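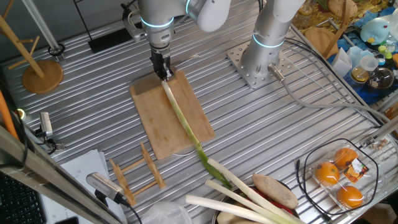 What I've been cooking (and growing) in April

I have been on a green onion kick for a month now and my family would like me to stop. It started because the market on Nideo Street had them at three bunches for a dollar, and I came home with 16 bunches, and if you have ever tried to fit that many in a regular fridge drawer you know how my evening went.

So this month's letter is mostly onions. Sorry to those of you who wrote in asking for the lemon bars again, they're coming in May.

First, storage, which I got wrong for years. I used to leave the rubber band on and toss the bunch in the drawer, and by Tuesday I'd have slime. Now I take the band off, wrap the whole lot in a barely damp towel and put it in a long Kitex box with the lid cracked. They stay crisp a good long while. You can also stand them in a jar of water on the windowsill, which looks pretty and works fine as long as you change the water (I forget, and then the kitchen smells like a pond).

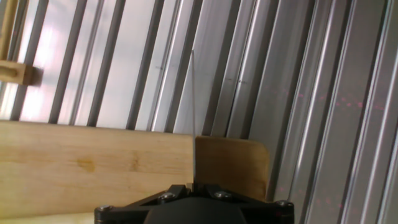

Tools at the ready on onion day.

Then there's regrowing. Save the bottom couple of inches with the roots on, stick them in a glass, and you'll have new green tops before you know it. The second round is milder than the first and the third is pretty much grass, so after that I move them out to the planter by the back steps. I've got 5 clumps going out there right now next to the parsley and they came through that cold snap better than my pansies did!

On to eating them. My favorite thing this month is a scallion oil I keep pouring on everything. Slice up a bunch, whites and greens kept apart. Warm a cup of plain oil in a small pot over low heat, whites in first, and let them go slowly until the edges turn gold. Then the greens, a pinch of salt, a spoonful of soy sauce, and off the heat. It goes on noodles, eggs, cold tofu, a baked potato at 10 at night. My old Flernine saucepan is the perfect size for it.
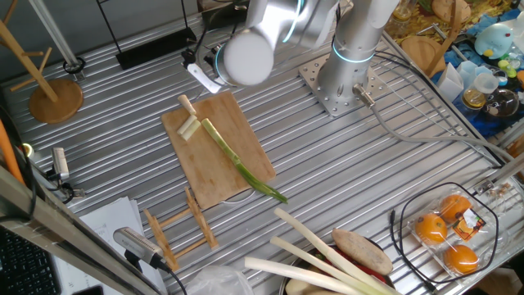 Whites cut, greens still whole.

A few of you asked what to do with the tough dark tops. I freeze them in a bag with carrot ends and chicken bones and make stock when the bag is full. They're also good chopped very fine into biscuit dough with some sharp cheddar, and I mean a lot of cheddar. The biscuits want a hot oven and they are best in the first twenty minutes, so call people to the table before they come out.

Oh, and our little potluck at Nakpan Hall fed 178 people last month, which is a new high for us. Somebody brought a leek and potato casserole with a cracker crust and left with an empty dish before I could get the recipe. If that was you, please, please write to me. I've tried twice to copy it and mine comes out soupy. 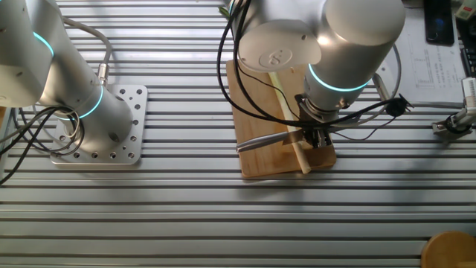
Coming up in May

Lemon bars, as promised, plus the rhubarb thing I keep going on about. I'm also going to try pickling radishes three different ways and will report back on which jar gets emptied first. Send me your questions by the usual address, and if you have extra canning lids, I'll trade you onions for them.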